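The Lavard table oil from Dudden costs 12 dollars a tin and promises a finish in 40 minutes. I gave it three evenings and most of my goodwill. It goes on like salad dressing and smells like the shed of a man with opinions.
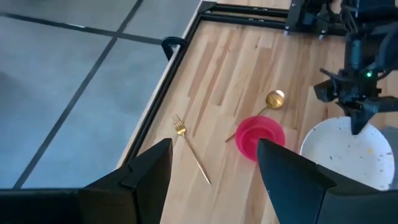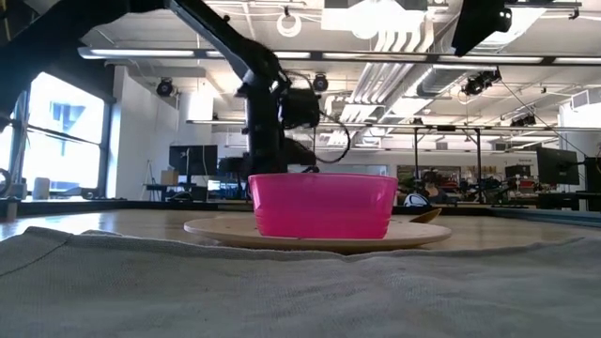
The Histum wax I used before was easier to spread but gave up at the first cup of tea. Lavard has held up better, and after a month I have one ring to report – my own fault, a hot pan. The lid is another matter. I opened it with a screwdriver, then a bigger screwdriver.

Would I buy it again? Yes, grumbling. Skip the matching cloth, a plain old T-shirt does the same job. 88 out of 100, minus whatever you think a lid is worth.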